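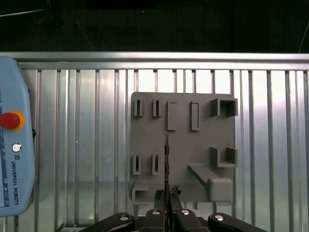
Reproducibility in thin-film work is usually treated as a chemistry problem. Precursor purity gets a paragraph in the methods section, substrate handling gets a sentence, and the geometry of the sample holder gets nothing. I think the weighting is wrong.

At Brallbridge we logged 3,421 spin-coated perovskite films over 13 months. The largest contributor to thickness variance was chuck seating, ahead of solvent batch and humidity. A tilt too small to see by eye shifted the median by 30 nm.
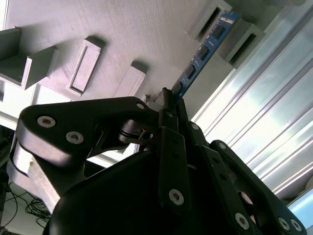

Memory module held near a grey fixture board.

The Zemico group reports a similar effect in blade coating at 2,000 substrates. Haruna's published protocol, by contrast, lists annealing temperature to a tenth of a degree and omits the holder entirely. Neither we nor Hindley could reproduce its grain size.

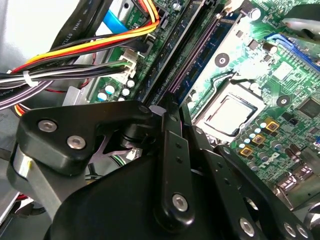 Open desktop computer with motherboard, close range.

Journals already require raw diffraction data. They should also require holder drawings, with tolerances and material. The file is small and the labour is an afternoon's. Referees could start asking for it in the next round of reviews.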